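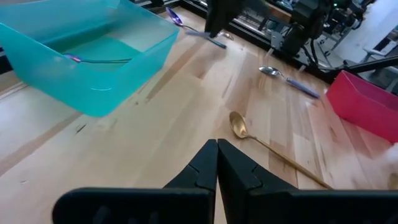 Spoon job, wrist cam view. One in the teal bin, three still on the table.

Ok so I promised a proper writeup of the Mornura kit back in June and then didn't do it. Sorry. Quick one now while the kettle's on, it'll be messy.

For anyone who missed the earlier posts: Mornura is the two-arm tabletop kit from Clalero. Comes as arms, grippers, wrist cameras, a controller box and a bag of bolts that is far too big for the number of holes. 1,199 for the starter bundle, and that's per arm, which the product page does say but in small grey type under the shipping stuff. I read it wrong. Minttu read it right and let me order anyway, thanks Minttu.

Unboxing first. Foam was good, nothing bent. Manual is a PDF, 146 pages, and the bit you want is on the last few. Wiring took me an evening. The connectors all look the same and they are NOT all the same, the ones with the little notch go to the wrist. I got it wrong once and the controller just sat there blinking at me. No smoke, so points to Clalero for that.

Mounting. I didn't use the clamps. They're fine for a thin desk but I wanted the arms up on a frame so I could share one work area between them, and Niilo had rails left over from something. If you go this way, measure your reach before you tighten anything. I had to shift one arm closer after everything was done up. Lots of swearing, two skinned knuckles.

Now the grippers, because that's what most of you emailed about. They're the standard black two-finger ones, no upgrade. Wide flat base, narrowing up to the tips. For blocks and boxes they're great straight away. Spoons are another story. A spoon lying on a flat table gives you almost nothing to grab, the bowl is curved and slippery and the handle is a few millimetres high. That's exactly why I picked spoons. If a kit can do cutlery it can do most of what I'd want it for at home.

My spoons are the fancy coloured ones Aino gave me, so there's a gold one, a couple with purple on them, and so on. Good test for the camera. The shiny bowls throw reflections all over the place, especialy the stainless one, and I wondered if the wrist camera would lose the plot. It's a small camera and it sees the fingertips all the time, which I like, you always know where you are relative to the thing you're about to pinch. It does mean the fingers block a fair chunk of the view right when you're going in. You get used to aiming past them.

How it went. Blocks: easy. Sponge: easy, weirdly satisfying. Spoons: handle grabs are good if you come in square across the handle and go low. Come in on an angle and it spins away from you. Bowl grabs, forget it, the tips slide off. I tried 5 different approach heights and settled on nearly touching the wood, slow, then close. My butcher-block top already had nicks in it so I wasn't precious about it, but if you've got a nice table put something down first.

Bins: any cheap plastic ones will do. Mine have a rolled rim and I kept catching it on the way down until I raised the drop height. Dropping a spoon from higher up is LOUD. Do not do this at 11 pm. Vilho next door was very polite about it.

Two arms in one space. The software has a keep-apart setting and it works, but it's very cautious out of the box. One arm will stop and wait while the other is nowhere near. You can loosen it in the settings, third tab, under a heading that doesn't mention arms at all. I asked Clalero support and got a reply from Anneli Karppinen the next morning, with a screenshot and an arrow on it. Best support email I've had in ages.

Things I don't like:

The cables at the wrist. Too short by a finger's width, so you feel them tug when the wrist turns right over. There's a longer set in the shop but come on, put it in the box.

The app logs you out constantly. Why does my spoon robot need me logged in.

Finger pads. The plain tips are too slick for metal. I've ordered the Saarinen rubber sleeves, will report back. A few people on the forum wrap theirs in heat shrink and say it's just as good and a lot cheaper. Haven't tried.

Noise is fine by the way. Quieter than my fridge.

I did look at the Brerkden kit before buying. Nicer case, better app, but a single arm for over what I paid per arm here, and the gripper was extra. If you only want one arm and you hate settings menus, maybe go that way. For fiddling about on a bench with two, I'm happy with the Mornura and I'd buy it again, with the long cables in the same order.

Next post will be forks, if the sleeves turn up. Niilo wants me to try chopsticks and Niilo can build his own frame and try them himself. Questions in the comments pls, I'm way behind on email.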